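**Plukdale Clothing Room – progress note to Dultgate, October**

We promised you a plain account, so I'll start with the number that looks best and then say why I don't trust it. The log shows 400 garments sorted, folded or hung since the last report. It counts handling. A sweater that comes back to the table because it was folded badly gets logged again, and I can't tell you how many of the 400 are repeats.

Knitwear is still the slow part. Shirts go on a hanger and stay there. Ribbed knits bunch up when picked up by the middle, and the Laaksonen folding guide, which we bought on your recommendation, has one page on them. Tapio Väisänen thinks the guide will pay off once people have used it longer. I have my doubts – the page tells you to lay the piece flat first, and laying it flat is where the time goes.
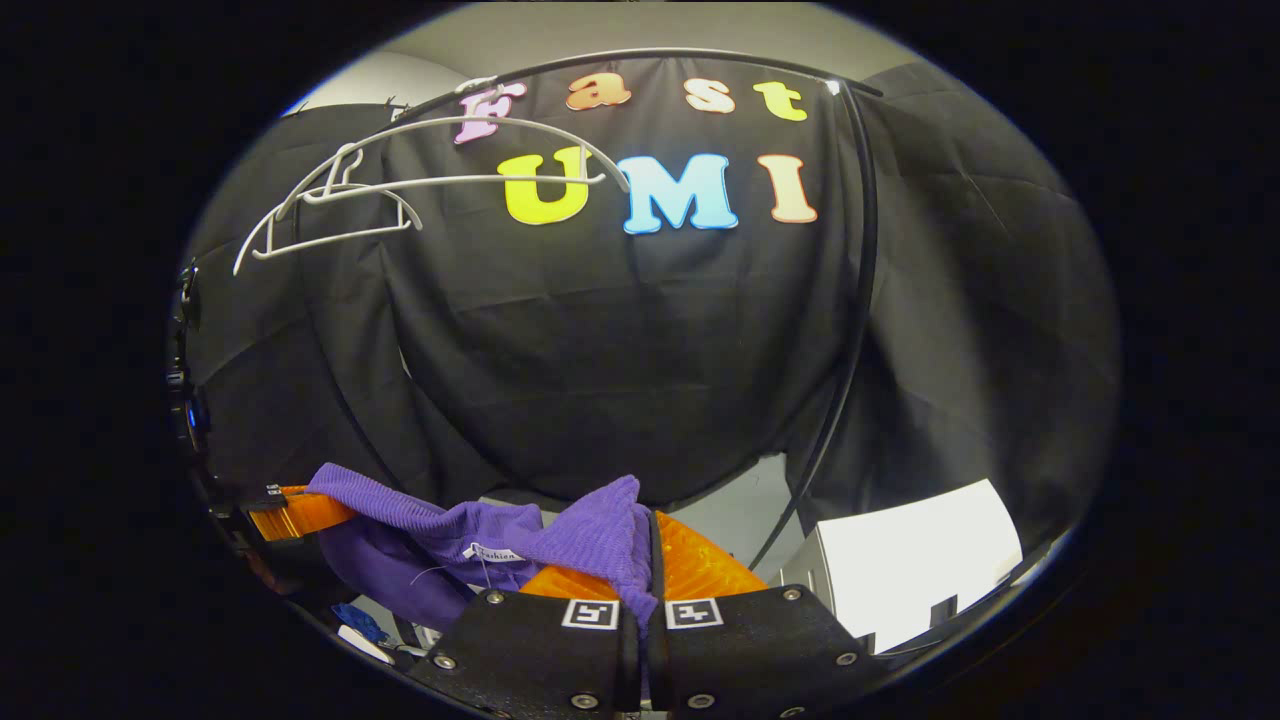 Hangers are the other cost I'd question. We ordered 140 from Elitz and 32 have gone back with bent hooks. Elitz has agreed to replace them but hasn't given a delivery date. Until they arrive I would hold off on the second order, whatever the discount.

Spending stands at 81 percent of the budget for this period. That is on plan, though the plan assumed knitwear would be finished by now and it isn't.

For the next period we ask to:

- log repeat folds separately from first folds
- move the unspent rail money to shelving, so heavy knits can be stored folded
- drop the weekly speed target until the log can be trusted

Tapio disagrees with the last item and will write to you himself.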